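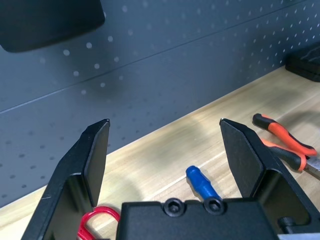 4. Late and missing items

4.1 What we counted

The slips cover four lending rooms: Treltico, Lotarari, Dobos and Pirau. All four lend small hand tools to people who live nearby, free, for seven days. Members write the slip themselves. Name, item, date out. The date back is filled in by whoever is at the desk when the item comes home, if anyone is at the desk. More on that in 4.4.

In total 1,295 slips with a readable item and a readable date out. Slips with only a name were dropped. Slips where the item was "stuff" or "the usual" were dropped too (Pirau has a lot of these). A slip listing two items was copied so each item has its own line, and the total above is after copying.

We call an item late if it came back after day seven. We call it missing if there was no date back by the end of September, when we stopped. An item can't be both. Some missing items are surely back on the shelf with nobody having written it down, so read "missing" as "missing on paper" all through this section.

Late: 237. Missing: 141. Everything else on time, same day in a good many cases, particularly at Dobos, where the room is next to the laundry and people borrow something, use it on the bench outside and hand it back before the dryer stops.

4.2 Small things go missing, big things come back late

This was the clearest pattern and the one we did not expect going in. We had guessed that costly items would be the ones to vanish. They mostly didn't. The tile cutter, the long ladder, the two sanders at Lotarari: late over and over, never missing. People keep them through a second weekend as the job runs long, then bring them back, often with a note. Large items are hard to forget. They stand in the hall and someone trips on them.

Missing items were nearly all things that fit in a drawer. Scissors, tape measures, the small screwdrivers, utility knives, pencils (Lotarari writes slips for pencils, the others don't). Scissors were the worst at three rooms out of four. Tape measures at Pirau.

Our reading is simple. A borrowed item that looks like something the household already owns gets put away with it. The borrower isn't keeping it on purpose. It goes in the drawer with the other scissors and from then on it is the other scissors. Several members said as much on the form (4.5). One wrote that she had three pairs in the kitchen and could not say which was ours, so she brought in all three. Two were.

Szilágyi makes a similar point for library umbrellas in his earlier report, and we borrow his term "drawer loss" here. Ottó Szilágyi also read a draft of this section and asked whether price might still matter inside the small group. We checked. Cheap scissors and good scissors went missing at rates we couldn't tell apart, but there were few good ones to begin with, so this is weak. We would not lean on it.

4.3 Marking

Each room marks its tools differently and this gave us something close to a comparison, though not one anybody planned.

Treltico: paint dot on the handle. Lotarari: number scratched into the metal. Dobos: a paper tag on string. Pirau: nothing until the spring, then a strip of colored tape.

Paper tags do badly. They come off, or the borrower takes them off to use the tool, which is fair, nobody wants string round their thumb. Scratched numbers stay on forever but can't be seen in a drawer, you have to pick the thing up and tilt it. The paint dot did best for small items. Tape did well for as long as it stayed stuck. On tools that get washed it was gone in a few weeks.

Handle color is a confusing factor. Many household scissors have bright handles to start with, so a dot in a bright color disappears into the design. Two-color handles such as those in Figure 3 are the hard case: a dot that stands out on the dark part is lost on the light part, and the other way round. Treltico moved to white dots partway through for this reason. We have too few weeks of white dots to say much. The desk staff like them.
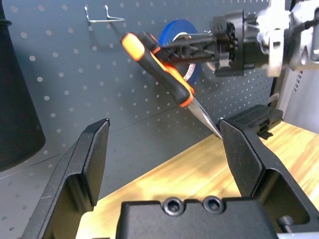 Figure 3. Scissors with black handles and orange inner rims. Gray pegboard and a roll of blue tape behind.

A related question is what the empty spot looks like at the room itself. Where each tool has its own place on the wall, a gap shows and the person closing up will usually ask around. Where tools live in tubs, no gap. Treltico and Dobos hang most items. Lotarari has tubs. Pirau has both, plus a coffee can. We tried to split the missing items by hung versus tubbed and gave up, as the slips don't say where an item was stored and the rooms moved things during the year. What we can say is that follow-up phone calls started sooner at the rooms that hang things. The first call at Treltico often went out the day after the due date. At Lotarari it could be weeks, usually when someone else asked for the same item and it wasn't there.

4.4 Problems with the slips

Several, and they don't all push in the same direction.

First, dates back. Filled in by the desk, and at Pirau the desk is empty on two afternoons. Items returned then go through a slot into a box. The box gets emptied the next open day and the date written is the emptying date. So some Pirau items counted late were on time. We looked at moving every Pirau date back by one day and the ordering of the rooms did not change, so left as is.

Second, handwriting. Two of us read every slip apart from each other and then compared. Most of the disagreements were over ones and sevens. Where we couldn't settle it the slip was dropped.

Third, no slip at all. Regulars skip it. The people at the desk know them, wave them through. There's no way to see this in the data and it almost certainly hides short loans by careful people, which would make the rooms look worse on paper than they are. Dobos staff thought the habit was common. Treltico staff said it never happens there, and then one of them corrected the other.

Fourth, names for things. "Snips" meant tin snips at one room and small scissors at another. "Cutters" could be anything. We made a short list of everyday names and matched by hand, asking the room when stuck. The list is in the appendix. It isn't pretty but it is complete, and anyone wanting to redo the counts will need it more than they need this section.

4.5 The member form

A one-page form went out with every loan for six weeks. 130 came back filled in. We asked four things: what did you use the item for, do you own one like it, did you bring it back when you meant to, and if not why. The last question was open.

Answers to "why" were short. The job took longer. Forgot. Was away. Lent it to my sister. A few people wrote that they had tried to return the item and found the room closed, and these were mostly Pirau, which fits with the point on the desk above. Only one person complained about the seven days. Several asked if they could keep an item for good and pay for it, which none of the rooms had thought about and Lotarari now allows for anything it has two of.

On the second question, people who said they owned one like it were more likely to leave the third question blank. We take this as mild support for drawer loss. It is a blank, though, and a blank could be anything, including running out of time at the desk with a child pulling on your sleeve.

Nobody should read the form as a fair sample. People who keep things don't fill in forms about it. We used it for reasons and wording, never for rates.

4.6 Reminders

All four rooms send some kind of reminder. Text message at Treltico and Lotarari, phone at Dobos, a postcard at Pirau. The postcard sounds quaint but members talk about it, it gets stuck on the fridge. Late items at Pirau came in on the whole within a few days of the card. Missing items did not move at all. Same with texts.

That makes sense if the item is already mixed in with the household's own. A reminder that says "your loan is overdue" does not help a person who beleives they returned it. A reminder that says which item, and what mark to look for, might. Dobos tried this by phone near the end ("it's the one with the paper tag, or a bit of string if the tag is gone") and got several pairs of scissors back that had been written off. Too few to test. Still, it costs nothing extra, the call is being made anyway, and we'd like to see it tried properly at a room that marks with paint.

One more detail for anyone planning the same. Reminders sent on the due date annoyed people who were already on thier way. Day eight was fine.

4.7 Items with no slip out

During the end of year count each room also found tools that had never been theirs. Members return the wrong pair. Lotarari had gained a tape measure and a very nice pair of pliers. Treltico had gained scissors. We did not subtract these from the missing count, though there is a case for it, and the rooms put them into lending with everything else after holding them for a month at the desk.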